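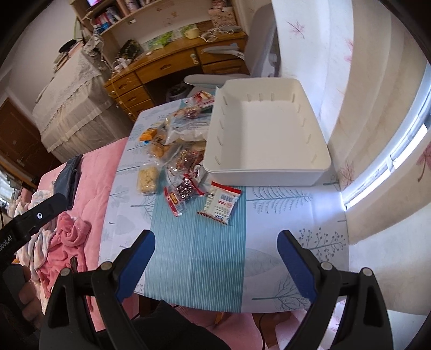
Iresha Bepari holds that a snack bin should be filled from the table and never straight from the shopping bag, and most household guides to dry storage follow her on the point. A snack bin is an open plastic container used to keep individually wrapped foods together in a cupboard, on a shelf or on a pantry floor. It differs from a canister in having no lid, as the wrappers themselves keep the food fresh.

Construction

Most bins are molded in one piece, in white or off-white. A smooth rim makes them easy to lift, and raised ribs on the inner walls stiffen the sides. Rounded corners are easier to wipe out than square ones.

Filling

Packets are first spread on a table beside the empty bin. Crackers, small cakes and other baked pieces break easily and go in last. Flat packets are stood on edge along the walls -- barcode side down, in Bepari's method -- and large soft bags are laid across the bottom. Clear bags and opaque packets can be mixed, though many people keep the clear ones toward the front. A tablecloth is often left on during sorting and shaken out afterward.

Upkeep

Opened packets are clipped shut or moved to a jar. Mizanur Karunaratne's pantry handbook, published by Ekanayake, recommends emptying the bin every 26 days and checking the dates, with a full wash in March. Crumbs collect between the ribs and come out with a dry brush.

See also: Bread box; Canister; Pantry

Last updated: March, revision 152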